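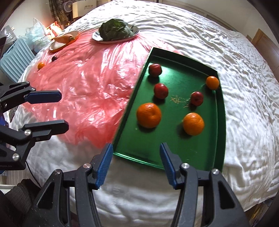
Astdale Shared Workshop – Robotics Bench

Review: Fukon two-finger hand gripper kit
Posted by Rupert Sutter, Saturday, March 7, 2020

Short version: good kit, bad manual, buy it if you can live with the screws.

I got the pair, left and right. You want the pair. One on its own is fine for picking things up but useless for anything where you need to hold a tray still and move what's on it. Paid 387 for the set with the cable, shipping extra. Wyss sells something close for less, but the pads on that one are hard plastic and I sent mine back in July.

Build. Took me two evenings. The manual says one, no chance. Linkages come in a bag, unlabeled, and the left and right arms look the same until you try to close them. They are not the same. Lay everything out first and dry fit before you tighten anything. I had to take 18 screws back out of the first one. Silver round heads, soft metal, they chew up fast so use a driver that really fits. Put a drop of threadlocker on the pivots or they will walk loose on you.

Pads. Best part of the kit. Blue rubber, grippy, angled in toward each other. The gap when open is plenty for straddling the rim of a tray, which I wasn't expecting at this price. Small apples and tangerines, easy. Big oranges you have to come at from the side and go slow or they roll. Carrots fine lengthwise. Leafy greens – forget it, you get one leaf and the rest stays on the plate.

Shiny stuff is harder. Thin plastic bags slide around under the pads and bunch up, and you end up chasing the thing. Soft surfaces too, a mattress gives when you push down so your first few grabs land short. You get teh hang of it.

Weight. Up to 5 hours on the bench for me in a day and my wrists knew about it. The body is bulky and sits forward. Skarklow makes a lighter shell that is supposed to fit, havent tried it.

Cable. Too thin and it droops right where your sleeve goes. I clipped mine back to my forearm with a strap. Should be in the box.

Customer service answered in 2 days and sent a spare linkage free, so points for that.

Would I buy again? Yes. 4 out of 5. Loses one for the manual and the screws. If anyone at the bench wants to try them before ordering, mine are on the top shelf, just put the pads back clean.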